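Home | Docs | Tickets | Downloads | Status | Sign in

Plarnidska Capture / Issues / Handheld rigs

Left gripper pose drops out during two-handed cloth episodes

Status: Resolved
Component: marker tracking, episode export
Site: Bullton
Opened: February 6, 2022

Summary

Episodes recorded with the paired handheld grippers fail validation at export. The left gripper loses its pose for short stretches, the gap filler refuses anything longer than its limit, and the whole episode is marked unusable. The right gripper is fine in the same episodes. Of 86 cloth episodes in the batch, 44 were rejected.

Export log, one typical episode:

check streams ........ ok
check clock offset ... ok
check width, L/R ..... ok
check pose, R ........ ok
check pose, L ........ FAIL (gap exceeds limit)
episode not written

Expected: both poses continuous from the start signal to the stop signal.
Observed: left pose missing in the middle of the episode, usually during the lift, never at the start.

Setup

Two handheld grippers per operator, marker cube at the rear of each. Several operators work in the same room. Cube IDs are assigned per rig in the session config. Export is the stock Brultberg build with no local patches.

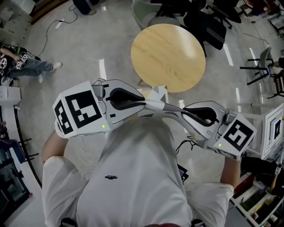
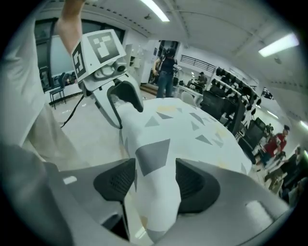 The failure does not depend on the operator. The same person gets clean episodes with rigid objects and rejected ones with cloth, using the same pair of grippers. It also does not depend on battery level or on how long the session has been running.

Tried, no change

- Swapped the left and right grippers. The dropout stayed on the left side. This clears the hardware.
- Reprinted the left cube faces on matte stock and checked the edge length with calipers.
- Recalibrated both finger cameras. Reprojection error was already within tolerance.
- Raised the tracker exposure one step. More blur on fast moves, same gaps. Reverted.
- Closed all other programs on the recording machine. No dropped images before or after.

Update 1

Plotted the left pose against gripper width. The gap opens shortly after both grippers close and ends when the left one turns back toward level. During a cloth lift most operators roll the left wrist inward. With the wrist rolled, the tracker has one cube face at a steep angle and the solver flips between two solutions. The flip filter sees a jump, discards both solutions, and reports no pose.

Rigid objects do not call for the wrist roll, so those episodes pass.

Update 2

Went through the session config. The flip filter threshold had been copied from the Dimaculangan preset, which was tuned for a single gripper over a tabletop. It is applied per side, and only the left entry was overridden. The right side was still on the default. That accounts for the swap test.

Removed the left override and turned on the two-face constraint. With the constraint on, the solver keeps the solution closest to the last good pose when only one face is usable.

Update 3

Re-ran export on the rejected episodes from raw data. All were written except 2. In both of those the left cube is fully covered by the operator's sleeve during the lift, so there is no face to solve from. Marked as discard. Do not interpolate these by hand; the policy picks up the straight-line motion and repeats it.

Resolution

Config error. Changes for Bullton rigs:

1. Delete flip_threshold from the left block of the session file.
2. Set two_face_constraint to true for both sides.
3. Run the validation pass after the first cloth episode of each session, before recording more.
4. Push loose sleeves above the wrist before starting.

Item 3 takes less than a minute and would have caught this on the first episode.

Open item: the exporter should name the config value that caused a pose rejection. "Gap exceeds limit" points at the wrong thing. Filed separately.

Note for anyone training on earlier exports: episodes that passed under the old threshold are valid, but they lean toward lifts with little wrist roll. Re-export from raw before mixing them with new data, or the cloth set will be short on the rolled grasps. Raw files from before April are on the archive share and need to be requested.

3 comments | 5 watching | 0 shares

Related tickets

Exporter: report config key on pose rejection
Finger pad width reads negative after cold start
Duplicate cube IDs when two rigs share a config
Start signal missed on right gripper
Raw archive request form returns blank page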